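Toom User Forum — End Effectors — Wrist camera placement in simulation, parallel gripper

ernir_lab_admin
Our group at Jonville is comparing two wrist camera mounts in simulation before hardware is ordered. Mount A sits behind the palm. Mount B is offset to the side by 30 mm. All 24 trials so far have used Mount A. Members are invited to comment on whether the palm takes up too much of the view. Two renders from Mount A follow, one with the fingers open and empty and one with a purple rod held between them. 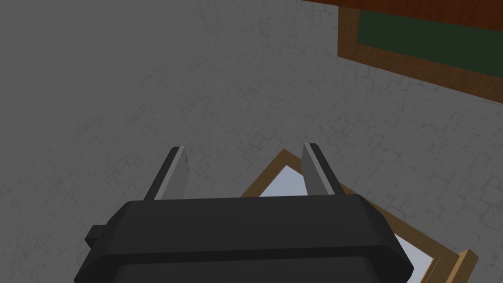
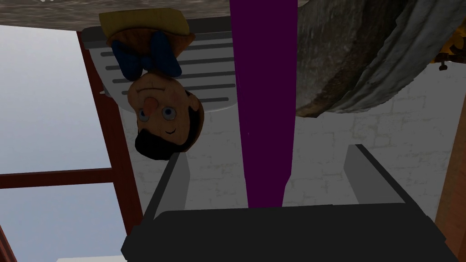

The controller settings were identical throughout. We would prefer to keep Mount A — it simplifies calibration — but the final choice remains open until January.

pkg_motion
I would advise against Mount A. Our policy at Skornstead lost small parts behind the palm in 17 trials, and a wider lens did not resolve the matter.

Zane Luik
I do not agree with the previous post. A centered view keeps both fingertips visible, and that matters more at the moment of contact. A fixed overhead camera can cover the rest.

pkg_motion
An overhead camera is not always permitted. Our cell in Ernirstead has no place to mount one. I maintain that the offset should be tested first.

ernir_lab_admin
Both positions are noted. We will run Mount B with the same seeds and add a second camera in 4 of the trials. Please state your lens angle when posting results, as the figures cannot be compared without it.

Zane Luik
Ours is set to 24 mm equivalent. I will post the configuration file this evening.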